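What We Learned at the Staler Open Day
Class project report, Automation elective
4 min read

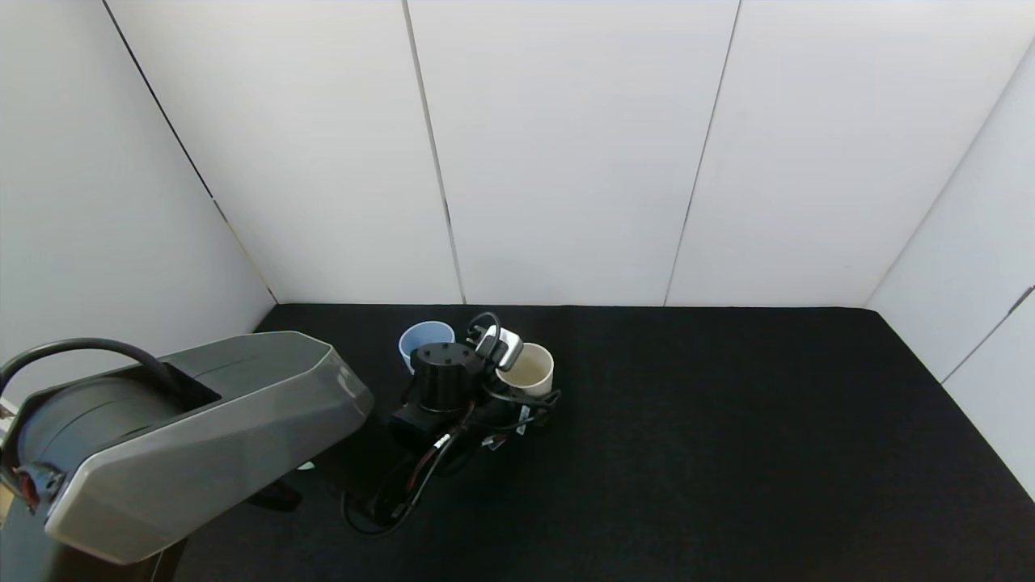 Robot arm at the cup table, Staler open day.

Our group went to the Staler open day in February, and we had been looking forward to it since before winter break. Staler is a training center on the edge of Zurwood, and once a year they let school groups walk through the labs and watch the machines being used. We had done a lot of reading for this elective, but reading about an arm and standing a few feet from one are very different things (a couple of us had only ever seen them in car commercials!).

The bus was late, so we missed most of the welcome talk and went straight to the second stop on the tour, the cup table. It turned into the part we talked about all the way home. The work area has white walls around it and a black top, and the arm was down among two cups, one light blue and one cream. The gray cover on the upper part of the arm is much bulkier than we expected, and then everything gets small and busy near the wrist, with black cables coming off it and lying in loops on the table. One of our group had drawn the wrist for our poster before the trip with no cables at all, so that drawing has been redone.

The person running the demonstration explained that picking up a cup sounds like the easiest job in the world until you have to write it down as steps. Where is the rim? How wide do the fingers open? What if the gripper comes in a bit too low and pushes the cup along? We had honest trouble answering these, even though every one of us had picked up a cup at breakfast. She told us the trainees at Staler practice this one task for 5 weeks before they move on to anything else, and that the practice log for the table had 300 tries in it from the fall alone. We were allowed to look through the log, and we liked the notes in the margin best. A lot of them just said "again."

After that we had a chance to ask questions, and we asked far too many. The answers that helped our project most were about cables. We wanted to know why they aren't all hidden inside, and she said that on a training setup people like to be able to get at things, and that you plan the motion with the cables in mind so nothing pulls tight. We had left this out of our own plan completely. We've since added a page on it, and the cardboard model now has yarn taped along it to stand in for the wiring. It looks a little silly, but it does show where things would catch when the elbow bends.

The last stop was the Workneh room, where there is a small display on older machines, and we had around 9 minutes there before lunch. We would have liked longer. The Brundden sorter in the corner has its side panel off so you can see the belts, and it deserves its own report from some other group.

For next year's class, we'd suggest bringing written questions, eating before you get on the bus, and asking to stay at the cup table for two rounds of the tour if they will let you. Our poster and the model are on the shelf by the window until spring break.

12 shares
2 comments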